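Filed under: Handheld Tools > Demonstration Grippers > In Depth
By Sze-wing Chuang
Mon 7 June
14 comments | 23 shares

Letcombe Handheld Gripper, Second Edition

If you've been following our shop for a while you'll know we have a soft spot for tools that let an ordinary person teach a robot an ordinary chore, and the Letcombe is the one we keep coming back to. You hold it, you squeeze, the two fingers close, and the wrist camera records the whole thing from the same spot a robot's camera would sit. Then you do it again, and again, and after a good many goes you have something worth training on!

We've carried the first edition for quite a while now and sold plenty of them to university groups and to small companies (and to one very patient retired couple who wanted to teach an arm to sort buttons). The second edition came in back in February, and I wanted to live with it a bit before writing this page, so I took one to the table and gave it the fussiest job I could think of, turning the pages of a children's picture book. Paper is a wonderful test. It slides, it bends, it sticks to the page under it, and a clumsy finger will crease it before you've noticed.

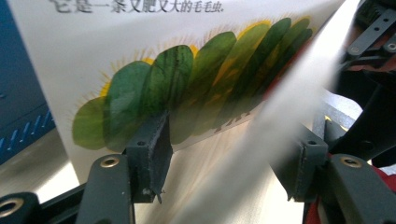 The Letcombe's fingers at work on a Chinese picture book, at the page with the big, fat caterpillar.

What I like most is how much you feel through the handle. The first edition had a rather stiff squeeze, and by the end of a long afternoon my hand would be complaining. The spring in this one is softer and the travel is longer, so you can ease up to a sheet of paper and stop just as you touch it. The linkage arms turn on brass-colored bushings, and the squeeze has stayed smooth on our shop unit through all the passing around it gets.

The fingers are dark gray with a narrow tab at the tip, and they come off with two small screws each. Kulby makes a soft set and a long thin set that fit the same mounts, and we stock both. I'd say start with the plain ones. Most people buy the soft ones on day one and then find that the plain ones do nearly everything (I did exactly this, and my soft pair is still in its bag).

A word about where you work, as we get asked a lot. You don't need a special bench. A light tabletop with decent, even lighting is lovely, and a few household things to reach for and around will give you more variety than any kit of foam blocks. Books, boxes, baskets, whatever you have in the kitchen. 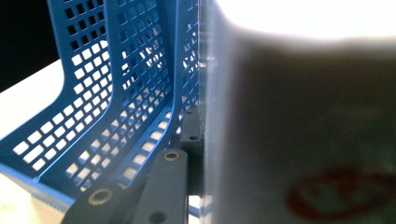

Do practice in tight corners, too. A beginner tends to keep everything in the middle of the table with lots of room on all sides, and then the robot meets a real shelf and has no idea what to do with itself. Go slowly, let the fingers come right up against things, and don't throw away a recording just for being a little untidy. Some of my favorites are the untidy ones.

Now for the grumbles, and there are a couple. The molded parts could be cleaned up better before they leave the factory, and you may want to run a fingernail or a bit of fine sandpaper along the edges when yours arrives. The printed guide is thin, too. Our own Chiu guide, which we wrote for the first edition and have brought up to date, is packed in every box we send and walks you through mounting, charging and your first 10 recordings.

In the box: one Letcombe handle with fingers fitted, one camera mount, a spare pair of plain fingers, four spare screws, a driver, a charging cable and the Chiu guide. The camera is sold separately.

Price: $1,340, shipping included within the lower 48. Orders leave our Seldale workroom on weekday mornings, and if you'd like to try one in your hand first, write to us and we'll set aside an hour and put the kettle on. School and lab buyers can ask for an invoice at checkout.

Tagged: grippers, teaching by hand, page turning, Kulby fingers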